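Automation in the Prep Kitchen: What Changes for the Staff
Project report by Thư Trình

I picked the prep kitchen at Kudlow for my project because my partner Rónán Cronin worked there last May, and he kept telling me about the beans. So many beans! The kitchen makes up to 327 lunches a day, and before the grippers came in, 2 people spent the whole morning on sorting and portioning (and complaining, he says).
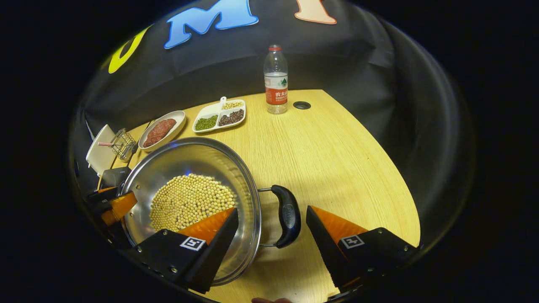
Jirnura, 11 December 2018

Soybeans go in the big steel pot, and the mung beans and the dark reddish-brown ones sit in the divided dish until they're needed. The orange pads on the fingers do the holding, and the cooks told us they like how bright they are — easy to spot when you're reaching across the table.

We interviewed the morning crew for 35 minutes. Most said their wrists feel better, but they miss the talking. One cook now spends her time checking portions, and she's not sure it's a step up. Pay stayed the same, which came up a lot. Rónán thinks training should've started earlier — I agree, and we get into that in the next section along with the shift charts.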